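Updated 2/23/23. Short answers, will add more when theres time.

**Do I need an appointment to drop off a coat or bag for repair?**

No. Walk in, either counter. Skalness is the main shop, Brirnura is drop-off and pick-up only. Nothing gets sewn at Brirnura so it adds a day or two.

**How long does a zipper take?**

Jackets, 3 working days if we have the color. Tents and sleeping bags longer. July is bad, everybody finds the broken zipper the night before the trip. Bring it in spring, please.

**Can you just replace the slider?**

Often yes. Cheaper too. If the teeth are fine and the pull is shot, that's a slider job, $13 at the counter while you wait. Missing teeth = whole zipper.

**Do you wash things first?**

We don't. Please wash before you bring it. Muddy items go back to you unrepaired, sorry. Down jackets must be completly dry, inside too, check the corners of the baffles.

**What about waterproof stuff?**

Seam tape we can redo on most shells. Old coating that flakes off the inside, no. That's the end of that jacket. We'll tell you at the counter and there's no charge for looking.
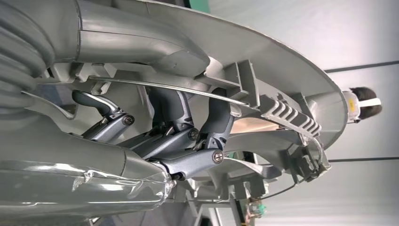

Patches on waterproof fabric are glued, then pressed, then left overnight. Don't ask for same day. Color match is as close as we can get, black is easy, anything teal is not.

**I lost my ticket.**

Call with the date and what the item is. Ticket numbers are 3 digits, so "the green one, 563 or 687 maybe" is plenty for us to go on.

**Do you take Adomaitis packs?**

Yes, buckles and hip belts both. Frame stays no, we can't get the parts.

**Parow Street entrance?**

Closed. Use the side door by the bike rack, ring if its locked. Stairs are steep, call ahead and we'll come down for the item.

**How long do you keep finished items?**

13 weeks after we text you. Then it goes to the donation rack.

**Cards?**

Both counters. Checks at Skalness only. No deposits except on full relining jobs, half up front.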